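Need people who can hang paper. Or who want to learn. Or who just remember what was on grandma's walls. Three ways in, all below, read the one that's you and skip the rest.

## What it is

The Nollville Wallpaper Project – we're going into the old Wan boarding house on the river side of Nollville and papering the upstairs rooms again. Ground floor is done, went up last January, some of you came to see it. Upstairs is worse. Plaster was patched over the winter by Haiyan Fan and her crew, so walls are sound now except the back stair, which is its own story.

We are 12 rooms short of finished. Some are closets really but they count as rooms on the grant paperwork so they count as rooms.

## 1. Paper hangers (paid)

Looking for two. You've hung paper before, on real walls, not just an accent wall behind a TV. You can match a drop pattern without being walked through it. Old houses don't scare you – nothing up there is plumb and the window casings are all a little different.

- $300 a day, lunch included
- Own brushes and knives. We have the tables, buckets, ladders, plumb lines
- 8 in the morning start, done by 4
- Stairs, a lot of them, no elevator
- Insurance: ask Heather before you sign anything

Send a few lines about jobs you've done and the name of somebody we can call. No resume needed. Photos of seams and corners are worth more to us than a photo of the whole room. If you've worked with lining paper say so, we're lining everything on the north side.

## 2. Learners (not paid, sorry)

Four spots. You'd be working next to the hangers, mostly pasting, folding, trimming, hauling, wiping down. By the second week you will probably get a wall of your own, a small one. No experience wanted or needed. 16 and up, under 18 bring the signed form.

You need to be able to do at least two full weeks. We had people doing one morning and dissapearing last time and it was hard on everybody, you spend the whole morning showing someone how to book a strip and then it's a new person.

Bring: old shoes, a pencil, water bottle. Hair tied back. Paste gets everywhere.

Bus money can be covered, talk to Rongrong Xu, she has the envelope.

## 3. Rememberers

This is the part Manee Wannasri is running and she needs more people for it badly. If you or your family lived in Nollville or over in Sarkthorpe any time before the mill closed, we'd like to sit down with you for an hour or so and talk about the walls. What was in the kitchen. Who picked it. Did your dad put it up himself and swear the whole time. Whether there was a border. That kind of thing.

Sessions are in the front parlor, 2 in the afternoon is best for most people but Manee will come to your house if getting out is hard. It's recorded, sound only. You get a copy. You can take anything back afterwards, just tell us.

Scraps very very welcome. Even a piece the size of a playing card. People find them inside closets, under switch plates, lining drawers, behind the medicine cabinet. We scan it and hand it right back – or keep it if you don't want it. Please don't peel anything off a wall for us, take a picture instead. If the house is real old leave painted-over paper alone alltogether, could be lead.

Spanish and Lithuanian interviews are fine, Vaida Venckus does the Lithuanian ones.

## Dates etc.

Hanging starts when the heat is on steady upstairs, we'll give two weeks' notice. Interviews are going on now. Learners get picked first come first served, hangers we'd like to meet in person, takes half an hour.

## How to reach us

Stop in at 715, the side door on the alley, mornings. Or leave a note in the box. Say which of the three you're after, your name, a phone number we can read. Heather Ogilvie gets back to hangers, Rongrong to learners, Manee to everyone else. If you haven't heard in a week bug us again, the box gets rained on.

Paper is coming from Skosto, sample books are in the parlor if you want to look through while you wait. No stripes left, don't ask about stripes.
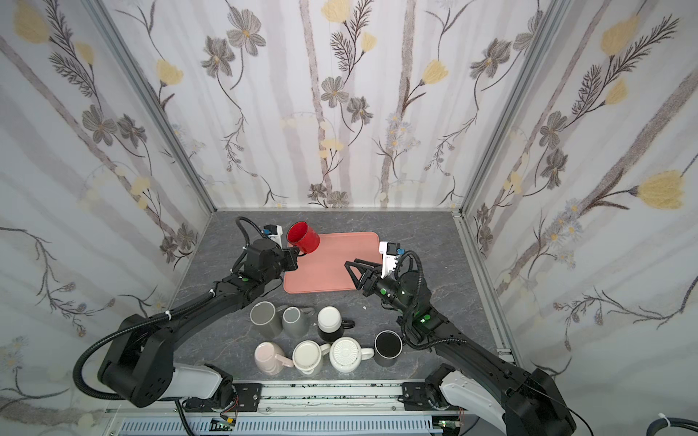 Last thing, for the rememberers – bedrooms are our weak spot. We have plenty of kitchens now, lots of teapots and fruit, hardly any bedrooms. Florals mainly is what we're after. Pale off-white ground, thin gray-brown stems, cosmos type flowers with the dark middles, soft yellow tulip shapes, ferny leaves, little pale blue daisies in clusters – if that sounds like a room you slept in, or your sister did, call Manee first, before you go looking for a scrap.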